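Home | Talks | Workshops | Contact

Speaker notes: Six weeks with the Muren two-arm kit
Posted by Veronika Kiss, July
14 shares | 3 comments

(Start slow. Wait for the latecomers, the coffee line is long.)

Hi everybody, I'm Veronika, I run the small assembly bench at Esteretti, and I've been asked to talk about the Muren kit because we had one on trial and I wouldn't shut up about it. So blame yourselves!

Quick show of hands: who has bought a robot and then left it in the crate for a month? (Pause.) Right, me too. My last one sat behind the door until Drita Radulović threatened to hang her coat on it.

What we make, for those who don't know us: operator stations, the little boxes with buttons on them. Small batches, lots of variants. An order for 200 is a big day. Most are much smaller, and that's why the usual automation pitch falls flat with me – I can't spend three days setting up for a morning's work.

So, the kit. You get the two arms, the grippers, the teaching software (it's called Vida, and I have opinions) and a person from Muren for the first two days. You supply the table, the guarding and the patience.

SETUP
We had the arms moving by lunch on Monday. Moving, mind you, as in waving. First real pick was the next afternoon. The manual says 32 steps for calibration and I'd love to tell you I did all of them in order. I skipped one, had to go back, and lost an hour. Do the steps.

(Tell the story of the felt here if they're awake. Short version: bare table, button heads rolling off, Drita on her knees with a flashlight.)

TEACHING
Vida lets you guide the arm by hand and save points as you go, and I really liked that part. My newest tech picked it up faster than I did, which stung a little. What I don't like is the naming. Every saved point gets a number, and when you've got a screen full of numbers and you're trying to remember which one was "above the tray but not too close"... well. Rename them right away. Muren says a better list is coming. I'll believe it when I click on it.

THE WORK ITSELF
Okay, this is the slide I care about. One tray per arm, parts lying on their sides, because that's how they land when a human being puts them down in a hurry. I didn't want a demo with everything standing in a perfect foam nest.

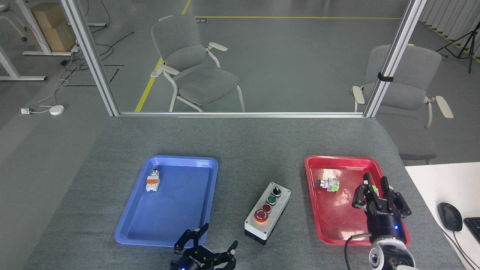 We logged 520 picks over the trial, and the misses came in clumps. Shiny heads under our ceiling lights were the worst. We turned off one bank of lights and things got better, so try that before you call support. Gripping on the body beat gripping on the head every time we compared them, and I'd start there if I were doing it over.

Two arms also means two arms in each other's way. Plan who goes first! We set a waiting spot for each and it cost us a bit of speed, but I stopped flinching.

WOULD I BUY IT
Yes for the arms. Maybe for the software. We also looked at the Isby package, and it has nicer screens, but I couldn't get a trial unit out of them, and I don't buy what I can't poke at.

(If someone asks about price: send them to Muren, quotes depend on the grippers. If someone asks about speed: slower than Drita, and she'd like that on the record.)

Questions, then lunch. I'll leave the settings sheet by the door.

Previous talk | Next talk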